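Derkside tray fault

The Derkside tray fault was a recurring failure in a small tabletop robot arm used for sorting household objects, first noticed at the Derkside workshop and later traced to a setting that everyone concerned had assumed somebody else had checked. The arm, told to pick up an object, would travel to a point just above it, stop, and stay there with every sign of contentment. It reported no error. In the workshop's own records the fault is called "early arrival", a phrase credited to Loubna Hamdy, who was in charge of testing. The operators had several other names for it.

Background

Derkside began sorting trials in a kitchen, on the grounds that a kitchen was what the arm was supposed to end up in. The control software, Hustum, had been written for a bench with a flat, bare top, and had behaved itself there. In the kitchen the objects were put in a shallow plastic tray, which kept round things from rolling into the sink and gave the arm a boundary to work within. The tray also raised the objects slightly above the countertop and surrounded them with a lip, and both facts were to matter more than anyone had thought to write down.

The gripper was supplied by Altico. It closed when the software judged that it had reached the right height, and the software judged this by comparing what it believed about the arm with what it believed about the surface below. When the two beliefs agreed, the gripper closed. When they did not, it was meant to give up and say so.

The fault

On 20th June the arm was set to clear the tray and stopped above the rear corner nearest to it. Adel Radwan, who was running the trial, waited for the timeout. There was a timeout, but it applied only to an arm that was trying to move, and this one considered itself finished. Radwan's entry in the log reads, in full: "Hovering. Says it is done. It is not done."

The trial was restarted and the arm did the same again. Over the following weeks the fault turned up in 26 trials, without any pattern that could be explained to a visitor. Soft objects seemed worse than hard ones, and the back of the tray worse than the front. Moving the lamp appeared to cure it for an afternoon, which cost the workshop two days of moving the lamp.

Trials used a mixed load of the sort found near any sink, with a cloth, a sponge, a ball and a soft toy among the usual items. The cloth was disliked by the operators because it never lay the same way twice. The ball was popular, being the same from every side.

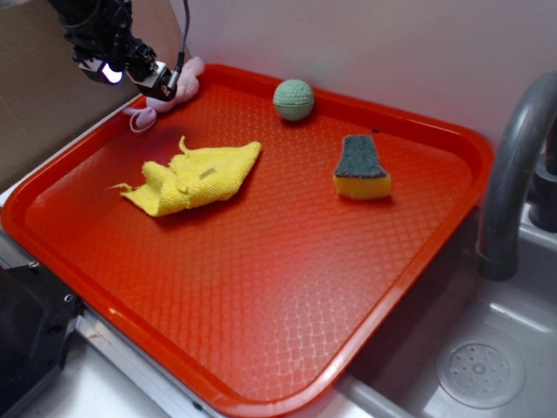
Investigation

The first theory blamed the gripper. Altico sent a replacement, which hovered in exactly the same place as the old one. The second theory blamed the tray, whose glossy patterned floor threw back highlights that the depth sensor was thought to be reading as objects. A matt mat was laid over it. The sensor readings improved a good deal and the fault carried on as before, so the mat was kept and the theory was dropped.

The third theory came from Hamdy, who had taken to reading the settings file from top to bottom, something the manual advised and few had tried. She found that Hustum held two figures for the height of the work surface. One was measured at the start of each session. The other had been typed in by hand during the bench trials and was 30 millimetres out for the kitchen. Which of the two was used depended on how confident the software was in its own measurement, and near the tray's rim, or over anything soft, it was not confident at all. It then fell back on the typed figure, found that the arm was already at what it took to be the correct height, and declared the job complete.

Safety

The fault injured no one and broke nothing, and for some time was treated as a nuisance. The view changed after a review by Mahrous, the firm that inspected the workshop's equipment. Its report pointed out that an arm which has finished and an arm which has got stuck look the same to a person standing next to them, and that operators had got into the habit of reaching underneath to nudge the object along. The motors were still powered while they did this. The report also noted that an error in the other direction would have driven the gripper into the tray, and asked whether this had been considered. Derkside replied that it now had.

The review also disliked the position of the stop button, which could be reached comfortably only by leaning across the arm.

Changes

The typed figure was removed in September. Hustum now refuses to start without a fresh measurement, and if it loses confidence part of the way through it halts, cuts power to the motors and shows a message. The arm must also confirm that it is holding something before it may report success, a requirement that Radwan had asked for in the log on 5 occasions. The stop button was moved to the front of the counter.

Operators were told to keep their hands out of the tray until the power light had gone off. A notice to this effect was fixed above the worktop, and the settings file was cut to a single page.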